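Category: Personal Care Formulation / Course Texts

Chapter 6
Cleansing Bars and Hand Soaps

You've done creams. You've done lotions. Now soap, which most students think they already understand because they've used it every day of their lives. Set that aside for a chapter.

What we cover: what soap is, how it's made at small and mid scale, why bars crack or sweat, how scent behaves in a high pH base, and how to read a label. Liquid hand soaps get the last third. Shampoo bars are in Chapter 8, not here – different chemistry, different headaches.

6.1 What counts as soap

Soap is the salt of a fatty acid. Take a fat or oil, react it with a strong alkali, get soap and glycerin. Sodium hydroxide gives a hard bar. Potassium hydroxide gives a soft paste or a liquid. That reaction is saponification and you will write the word many times before the end of term, so learn to spell it.

Plenty of bars on the store shelf aren't soap in this sense. They're syndet bars, short for synthetic detergent. Lower pH, gentler on a lot of skin, no scum in hard water. Some are blends of both (combo bars). Check the ingredient list. Sodium tallowate, sodium palmate, sodium cocoate: soap. Sodium cocoyl isethionate near the top: syndet.
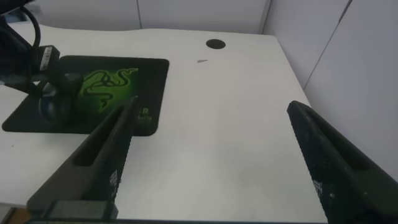
Each oil brings its own fatty acids, and the fatty acids decide most of how the bar acts. Coconut is heavy in lauric and myristic. Big fluffy lather, strong cleaning, can leave skin tight if you use too much. Olive is mostly oleic. Mild, slow to harden, lather on the slimy side when young. Palm and tallow bring palmitic and stearic – hardness, a creamy stable lather, a bar that lasts. Castor goes in small amounts and props up the bubbles.

Nobody makes a good everyday bar from coconut alone without a lot of extra oil left in. Blend.

6.2 The lye calculation

Every oil has a saponification value, the milligrams of potassium hydroxide needed to saponify one gram of it. You'll use it constantly. For sodium hydroxide you convert, since the molecular weights differ. Table in Appendix B. Values for a natural oil drift from one lot to the next, so use the supplier's certificate when you've got one and the table when you don't.

Then the superfat. That's the share of oil you leave unreacted on purpose, for mildness and as a safety margin. Too little and any weighing error leaves free alkali in the bar. Too much and the bar goes soft, lather drops, and the leftover oil can turn rancid in storage.

Practice batch for this chapter is 800 grams of oils. We call it the Londell base, after the lab where the recipe was first used for teaching. Weigh everything, water included. Do not measure by volume. Students who measure by volume repeat the lab.

Safety, short version, full version in Chapter 2. Goggles and gloves on before the lye container is opened. Add lye to water, never water to lye. No aluminum. The solution gets very hot very fast and gives off fumes, so work under the hood.

6.3 Trace, mold, cure

Mix the cooled lye solution with the oils and blend. At some point the mixture thickens enough that a drizzle sits on the surface for a moment befor sinking. That's trace. Light trace for swirls and fine detail, medium for most bars, heavy when you want texture on top.

Some fragrance materials speed trace up badly. Clove and cinnamon notes are the usual suspects, plus many florals. Worst case the batch seizes in the pot. Run a small test first with any new scent, and write down what happened.
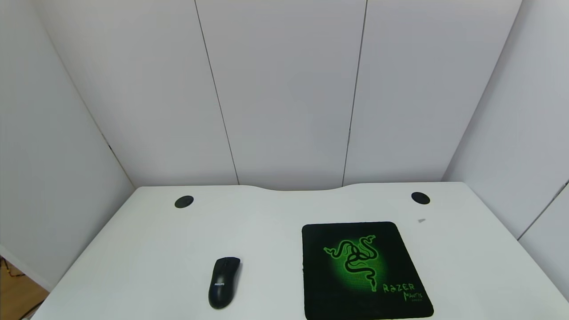 Cure time is mostly water leaving and the crystal structure settling. A bar is safe to use well before it's good to use. Fresh bars are soft and vanish in the shower. Weigh a test bar at intervals and plot the loss; when the curve goes flat you're about done. The Staltari rack in the shared lab holds about 20 bars per shelf, so label yours with batch number and pour month. Unlabeled bars get tossed.

6.4 Scent in a high pH base

Citrus fades. Expect it. Top notes in general don't hold up well, and a perfume that was lovely in last chapters lotion may come out flat or just odd in soap. Vanillin turns the bar brown over time. Anchor light notes with something heavier – patchouli, cedar, a resin.

The Bhatt and Ratora case studies at the end of the chapter follow two bars with the same oil blend and different perfumes. Read pages 221 to 239 before lab, paying attention to the color notes.

Key terms: saponification, superfat, trace, syndet, cure, free alkali, gel phase, soda ash.

Before you go on, review pH (Chapter 1) and fatty acid chain length (Chapter 3). Section 6.5 starts with soda ash, the white film on top of cold process bars, and uses both.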